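Fingers, finally

Posted October 2022

The Trumow build has left the shed. After 49 prints and one very sulky extruder, I've got a pair of hand-held grippers that close the way I want.

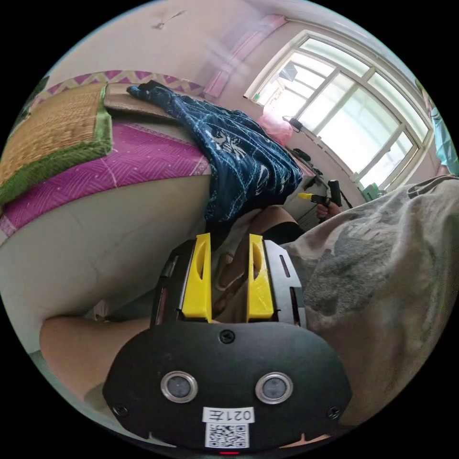 My big worry was always the fingers. Mark one pinched fine but let anything thin slide out, so I went back to bright yellow ones with a hollow near the top – a bit of give helps heaps. Cloth is my favourite test, and that navy printed thing on the purple sheet is just the sort of floppy nightmare I mean!

Lợi Hầu reckons the springs are still too stiff. Fair call, my thumb agrees.

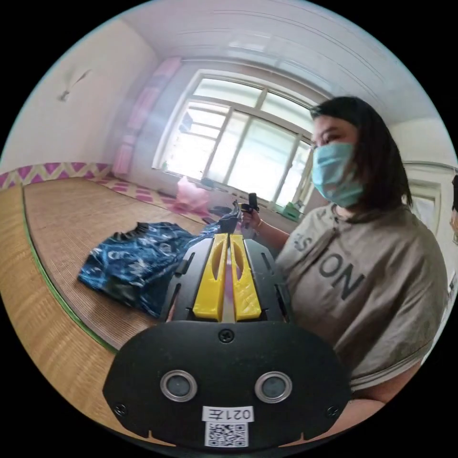 Yellow fingers, mark two, with the window going full blast.

Next job is softer springs, then a lighter housing – I'd love to shave off 60 grams.

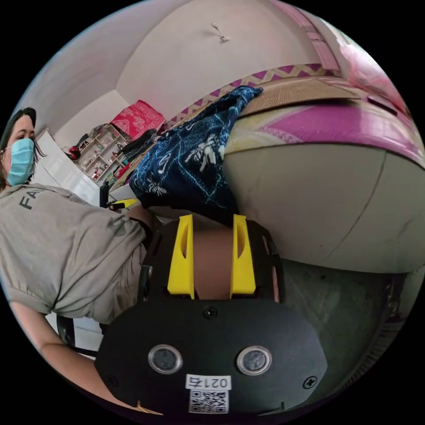
I've also got to redo the wiring before May, and that's a whole other post.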